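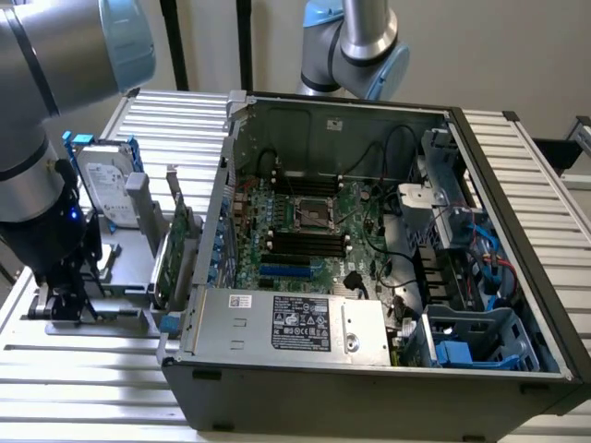 Rawat replied: If it still switches on, copy your files off first and worry about the noise afterwards.

Clicking from an old desktop after a move
Posted May 9, 2019 in Computers, Serkgate Help

We moved to Dullow in February and the family PC has clicked at start-up ever since. Windows loads, but it takes roughly 3 minutes. There are 183 GB of photos on it and no backup. Is it worth repairing?

Diltitz
Could be the drive, could be a cable touching a fan. Turn it off, unplug it, take the side off and look for anything loose. Push both ends of the drive cable in firmly. If it still clicks, it's the drive.

Rawat
As I said, files first. An external drive will do, and start with the folders you'd miss most. After that I'd fit an SSD and reinstall. Don't run a disk check before you've copied everything.

marrowfat56
mine did this for years, never a problem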